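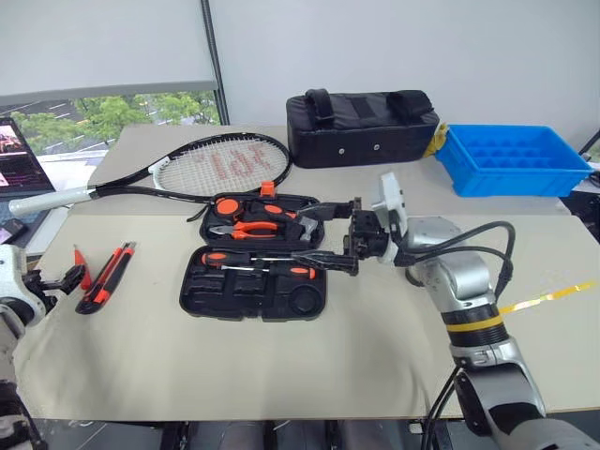 Workshop tips — packing-the-kit jobs, software side

Quick list, mostly so I stop answering the same emails. All of it is for two-arm bench setups putting hand tools back in a moulded case. We run Undus for planning and Pidell for perception, but most of it carries over.

Case first, tools second. Find the open case, fix its pose, then work out everything else relative to it. If you localise each tool in the table frame and the case gets bumped, you've lost the lot. Re-check the case after every placement. Takes no time.

Empty recesses. Black moulding on black moulding, depth gets patchy. Don't try to segment the slots live. Scan the case once, empty, good light, save it as a template and fit that. Ours took 27 views and hasn't been redone since July.

Screwdrivers have two ends. Sounds silly. The fitter will happily give you the right axis and the wrong direction, and then the handle gets shoved at the skinny end of the slot. Add a handle/shaft check before the grasp planner sees anything. Colour is fine for this if your handles are bright. Laying two head to tail is a good test.

Pliers — grasp at the handles, near the pivot. Further back they open up on you. Set it as a region in the grasp file, not a single point, or the planner sulks when the point is out of reach.

Hammers: put the real centre of mass in. The default is the middle of the bounding box and it's wrong by a mile, the head is where the weight is. Most of our wrist torque faults went away with that one line.

Shiny tape on the bench. Reflections show up as little floating obstacles and the arm takes the scenic route around nothing. Mask the strip in the depth filter. Matte tape is better if you're buying new.

Window blind down before you calibrate, and leave it where it is. We had a colour threshold that worked til 3 pm and then didn't. Moving the blind was the fix, two days of looking at code was not.

Cables. Model them as a fat capsule around the wrist, seriously fat. Ugly, but the planner then keeps the elbow out of trouble. Tight mesh models of cables are a waste of an afternoon.

Leave clutter on the table on purpose. Bags, a crate, sports gear, whatever's lying about. A perception stack tuned on a bare bench falls over the first time someone puts a racket down. Strings are especially nasty, half the depth points go straight through. Treat the whole head as solid for collisions.

Two arms, one case: lock the case volume so only one arm plans into it at a time. Slower on paper. We went from 43 aborted runs in a batch of 1,000 to 23, same hardware.

Logging — save the camera image with every failed plan, not just the joint states. Joint states tell you it stopped. Disk is cheap. The Tymoshchuk viewer opens both side by side if you name the files the same, otherwise you're scrolling forever.

Speed caps go in the controller, not in the task script. Scripts get copied and teh cap gets lost.

Prarnon users: the old config format still loads but it ignores the gripper width limits without any warning. Convert it before you run anything.

More on blades and cutters when I get a minute. Keep them shut and grasp by the body for now.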